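4.3 Réglage du seuil de profondeur pour les objets transparents

Le module de perception de Pliltik calcule une carte de profondeur à partir de la caméra de poignet. Le verre renvoie peu de points exploitables - il faut donc régler le seuil avant de lancer le planificateur de saisie.
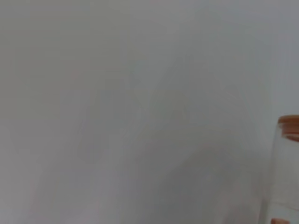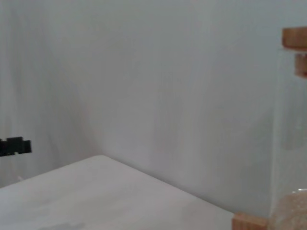 Procédure

1. Ouvrez l'onglet Perception et arrêtez le suivi automatique.
2. Chargez les deux vues du bocal. Dans chacune, le bocal touche le bord droit et son contour est incomplet.
3. Activez « Contour partiel ». Le logiciel prolonge alors le cylindre hors du champ.
4. Placez le point d'ancrage sur le bord brun en haut du bocal, jamais sur la paroi en verre.
5. Réglez « Confiance min. » sur 8, puis « Points max. » sur 1000.
6. Cliquez sur Recalculer. Le volume estimé s'affiche en surimpression.

Remarque : un mur ou un plateau clair et uni fournit peu de repères. Si le plan d'appui n'est pas détecté, saisissez sa hauteur à la main dans Scène > Plans.

Attention : ne validez pas une trajectoire tant que l'erreur 1259 (profondeur incohérente) reste affichée. Le planificateur ignore la zone concernée et peut faire passer la pince au travers du volume réel.

7. Enregistrez le profil sous un nouveau nom. Le profil Linetti fourni par défaut est en lecture seule.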